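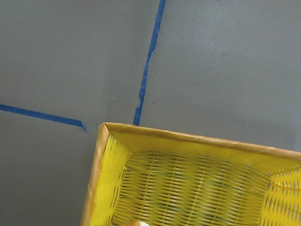

Benedetta Fiore asked whether tape on the floor is good enough for putting a basket back in the same spot each time, and for our purposes it is! You can tear it up and lay it again whenever the layout changes.

Mundar: tray-to-basket moves, shared workshop build

Mundar is our pick-and-place set, recorded with one arm and two views (one at the wrist, one fixed). We started on 3/17/22 and it has grown to 1,259 episodes, which still makes us grin. Each episode is one object moved from one container to another.

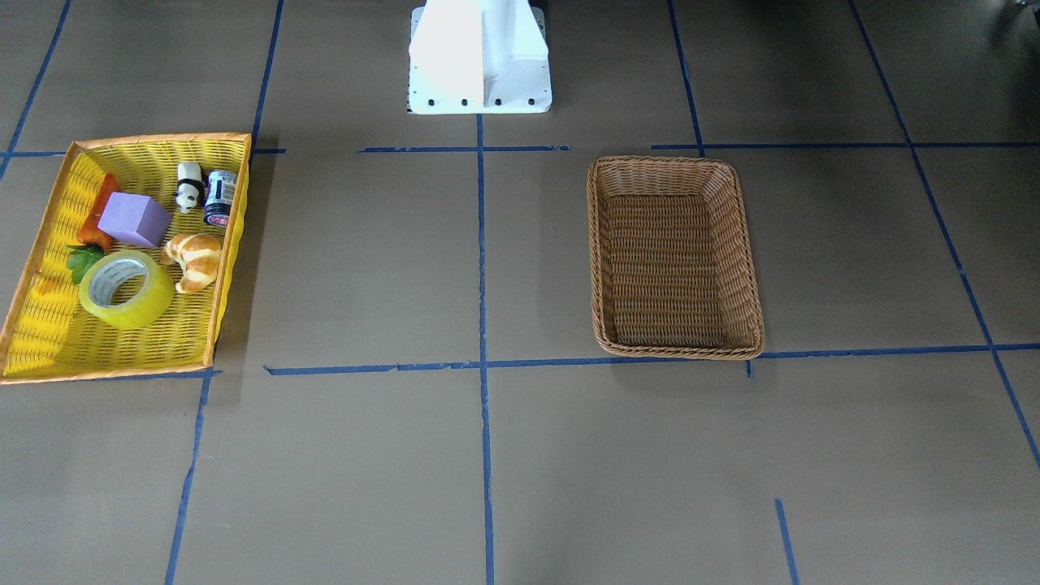 Felicja Chmielewska would like more soft things in the mix, and we're keen too – the foam cube is great fun to grasp. Send ideas!

Folders
wrist/ close view, one clip per episode
fixed/ whole work area
notes/ object name, start and end container

Known gaps
The first 300 episodes have no notes file. Clips from June use a newer wrist mount, so don't mix them with older ones when calibrating.

Questions to Sebastian Grecu.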